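Flendon Break Room Recycling Project
Progress report to the Papadopoulos Fund, second period
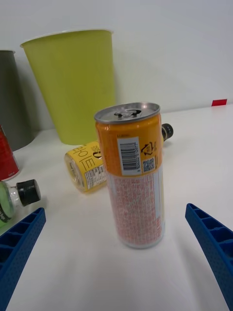
The Gukamar office replied to our first report that sorting drinks containers was the easy part, and that what they wanted to know was whether people would keep doing it once the posters came down. The posters came down in August. This report covers the period since then.

Work done

Drinks containers are now collected in all 22 break rooms at the Flendon site. At the end of the first period we were in 16. The remaining six were held up by a delay in getting counter space cleared on the upper floors, and that has been settled with building services.

Each room has a sorting table. Cans and bottles are left on the table and sorted at 4 p.m. into separate containers. We dropped the plan for lidded floor bins after the first trial, when people stacked things on top of the lids.

Cans are the simplest part of the stream. Imported cans took longer at first. Staff were unsure about labels in Korean and other languages, and some of these cans were going in the trash. The printed guide now tells people to look for the recycling symbol and ignore the rest of the label. It also says what to do with a can or bottle that has not been opened - put it back on the shelf, or leave it at the end of the table for someone else to take.

Small plastic bottles are still a problem. Many come back with the cap on and liquid inside. Jolura, our hauler, turned away 33 bags in the period, nearly all because of liquid. We have asked for a drain rack next to the sink in every room. Racks are in place on the ground floor only.

Glass bottles are accepted but caps have to come off. There is no separate outlet for caps yet and they are being kept in a box in the store room.

Spending

Costs for tables and containers are within budget. The guide was reprinted once, which was not planned, and we covered it from the signage line. We have not used the money set aside for training. We would like to move 40 percent of it to drain racks and ask for your approval to do so.

Next period

- Drain racks in the other break rooms, if the transfer is approved
- An outlet for metal caps
- A second check of the trash for cans and bottles, done the same way as the first so the results can be compared

Jolura's collection records will be sent separately when we receive them.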